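Community Kitchen Recipe Program: second progress report to Vollia
Prepared by Lejla Nedeljković, program lead, Fikby
Period covered: July to December

You asked for a plain account of where the money went and whether the recipes work outside the kitchen they were written in. The first part is easy. The second I am less sure of than our last report made it sound.

Where we are

We now have 75 recipes in the collection, against a target of the same number by the end of December. I would not read much into hitting it. When I went back through them, several of the soups were close cousins, and two flatbreads differ only in the amount of yogurt. Arlindo Bezerra, who edits the collection, wants to keep both. I would merge them and report a lower number next time.

Home cooks were asked to make a recipe once and send back a form. We received 211 forms. Most are cheerful and not much use. "Delicious, kids loved it" tells us the evening went well and nothing about whether the dough came together with the amount of water we gave. The forms worth having are the complaints, and those were mostly the same three: oven times too short, onions never golden in the five minutes we claim, and salt given "to taste" in dishes where you can't taste until it's too late. We have rewritten the onion step everywhere. Oven times are still being worked through.

The fermented dishes

These are behind. The cabbage recipe was tested through the warm months and the timing doesn't hold in a cold pantry. Arlindo believes a temperature table would fix it. I have seen his draft and I doubt a tired person with a jar on the counter will use it. We will try a shorter version with two or three signs to look for – bubbles, smell, a sour edge on the tongue – and see if the forms get any better.

The website

Page views for the period were 3,423, up on the first half of the year. I have been asked to call this growth. A good share of it came in one week after the dumpling recipe was passed around, and most of those visitors looked at dumplings and left. Clindis, who run the site for us, propose a newsletter. Their quote is 650 a month, and I can't recommend it until someone shows me that people who read a recipe also cook it.

Workshops

Four were held at the Østergaard hall. Turnout was good for pickling and poor for offal, in spite of my own enthusiasm for it. Evening sessions starting at 6:30 ran late every time. We will start at 6 and drop one dish.

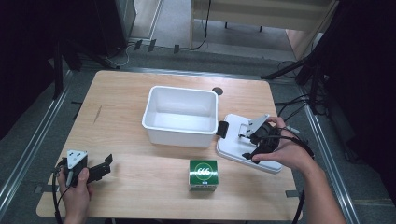 Tabletop with a white bin, a white tray and a small green box.

Spending

Ingredients are over budget, mainly on meat and cooking oil. Printing is under, as the booklet has not gone to print. I don't want the saving counted as good news, only as work not done yet. We ask to carry it forward.

What we plan next

Finish the oven times. Have every bread recipe baked by someone who has never baked it, with neither of us in the room. Replace the feedback form with four direct questions, the first being "What went wrong?" Arlindo thinks this is a gloomy way to start. He may be right, but the old form opened with "What did you enjoy?" and we got the answers it deserved.

The booklet should follow once the breads are done. I would rather not promise a month.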